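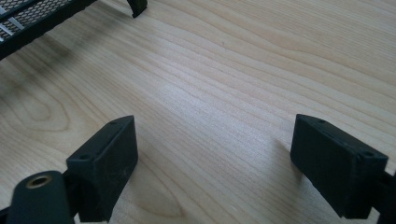
Plandside - Call for participants and one paid position

Hand-held gripper recording: finding out why our grippers fail to close

Place: Plandside workshop, Mundau (second floor, entrance from the yard)
Published: 24 January 2026
Contact: Ekrem Yaman, recording lead

Who we are

Plandside is a small company in Mundau. We collect recordings of everyday hand work, made with hand-held grippers which a person holds and squeezes with the hand. The recordings are used for teaching robot arms how to move. We work with two customers, and one of them, Uçar, also lends us a robot arm on which we can replay the movements.

Why we are looking for people

In September we had a fault which we did not notice for too long. Some of our hand-held grippers did not close completely. The person squeezed the trigger until the end and felt a normal resistance, but between the two fingers there stayed a small gap. At the same time the software wrote "closed" in the log. With a thick object you can not see any difference. With a thin one, for example a spoon or a sheet of cardboard, the object slips out, and the log says that everything is good.

We checked 893 recordings from that month by hand. In 385 of them the finger position in the log did not agree with what we measured in the video. These recordings are now blocked and will not be delivered to anybody.

The more serious part came after. Before we understood the fault, one set of recordings was already replayed on the arm at Uçar. The arm lifted a glass jar, the fingers were not holding it firmly enough, and the jar fell from the height of a shelf. A colleague was standing nearer than he should. He had a small cut on the hand and was back at work on the next day. We still count it as an accident, and our rules for the replay area are different from before.

We have two ideas about the cause. The first one is wear in the linkage between the trigger and the fingers. The second one is the way of holding: people with small hands, or people who become tired, may pull the trigger a little from the side, and then the linkage moves differently. Our own team is only five persons and we all hold the tool in nearly the same way by now. For this reason we need other hands.

Part A: Participants (paid by session)

What you will do

You sit or stand at a table and do short tasks with a hand-held gripper. Mostly it is picking up a thing, moving it and putting it down. In every session there are also "empty" rounds, where you open and close the fingers above the bare table without any object. These rounds are boring, we know it, but for the fault they are the most useful ones, so please do them with the same care as the others.

After each block we ask you two or three questions about your hand: where you feel pressure, and whether the trigger felt different than before. If it felt different, say it immediately and do not finish the block. You will not lose money because of this.

A session takes two and a half hours with two breaks. We ask every participant to come for at least four sessions, and not two on the same day. In total we want to record around 500 closing cycles with each person.

Who can take part

- Age 18 or older.
- Left-handed or right-handed. We are especially missing left-handed people.
- Any size of hand. We measure the hand at the first visit.
- No injury of the hand, wrist or elbow during the last six months.
- You can understand simple spoken instructions in English or German.

You do not need any technical knowledge. If you have already worked with us before September you can also apply, but please write it in your message, as you were perhaps using one of the grippers with the fault.

Safety

Participants do not work with the robot arm. The arm stands in a different building, at Uçar, and no replay is done in the rooms where you sit. The gripper in your hand has no motor and can only move when you squeeze it. It can still pinch the skin, so keep the other hand away from between the fingers. Long hair must be tied, and rings have to be taken off.

What we record

The camera on the gripper looks at the fingers and at the table. Your face is normally not recorded. If it happens by mistake, we delete that part. You receive the consent form before the first session and can read it at home.

Payment

742 for the full series of four sessions, paid by bank transfer within two weeks after the last one. If you stop earlier, you are paid for the sessions which you have done. Travel inside Mundau is not paid separately. Participants coming from Skaltlow can get their train ticket back, please keep the paper or the PDF.

Part B: Test technician (part time, 20 hours per week, one year)

For the same investigation we are looking for one person who takes care of the tools. Your work would be:

- Check each gripper before and after every session with feeler gauges, and write down the gap.
- Take apart the linkage when a value is outside the limit, and photograph the worn parts.
- Compare the measured gap with the position in the log.
- Stop a session when something is wrong. You can do this without asking anybody, including me.
- Write the weekly fault report, one page is enough.

We expect training or experience in fine mechanics, bicycle repair, instrument making or something similar. You should be comfortable with a spreadsheet. Programming is nice to have but we can live without it. More important for us is that you write down also the results which do not fit. In September two people had noted "feels loose" on paper, and the paper stayed in a drawer.

How to apply

For Part A, send a short message with your name, your age, which hand you write with, and on which days you have time. For Part B, send a CV and half a page about a fault that you found yourself, and how you found it. A failed repair is also welcome as a story.

Please use the contact form on this site and choose "Gripper study" as the subject. I read all messages myself and usually answer within one week. If you prefer to see the workshop first, write this too - we can find a time.

Ekrem Yaman
Plandside, Mundau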